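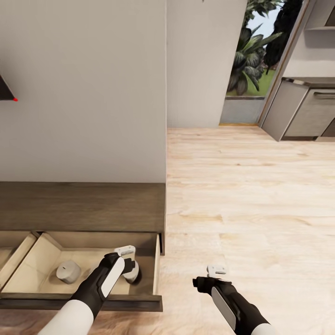

Drawers again! I've spent most of September on them and I'm still not bored, so settle in.

If you read the last post you'll know I'd got Harnik (my planner, such as it is) opening a drawer without wrenching the cabinet across the room. Getting something back out is a different sort of problem, and a much more interesting one. An open drawer is a box with four walls and one decent way in. The arm has to come down from above, the wrist has to stay clear of the side walls, and the thing you want is quite often sitting right up against one of them.

My first version treated the drawer as a solid lump for collision checking, so of course every grasp inside it was rejected. The second version ignored the drawer completely, which gave me wonderful quick plans that went straight through the front panel. Now each wall is its own thin box, fixed to the drawer's joint, so the whole lot slides along when the drawer does. It took an evening to write and I should have done it in spring.

The bigger change is in how grasps get picked. I used to take the best-scoring one and ask the planner to reach it. If it couldn't, the run was over. Now Harnik keeps a short list and checks the wrist pose against the walls before it bothers with the rest of the arm, and that check is so cheap that I can throw away hopeless candidates by the hundred. Planning time for a reach into the drawer dropped from 1,492 milliseconds to 730 on my old desktop, and I did a small lap of the kitchen.

The left arm does the reaching in all of this. The right one gets a parking pose over the floor, and I had to make that a soft preference, as holding it rigidly there left the planner very little room to move the base. Letting it drift a bit cured 2 of the 4 failures I'd been staring at all month.

The other two are perception. Small white things on a pale drawer floor are horrible! The segmentation keeps gluing an object to its own shadow, and then the estimated centre slides off to one side and the fingers close late. I've been trying Trnka for the depth clean-up and it helps with the edges, though it's fussy about its settings and I've already broken my config file once by being clever with it.

Next up is closing the drawer again with something in the other hand. I also want to move the logging over to Vaveo so I can scrub through a run and see the rejected grasps alongside the chosen one. At the moment I'm reading them out of a text file with a ruler held up to the screen.

I'll put the wall-checking code up once I've taken out the rude comments.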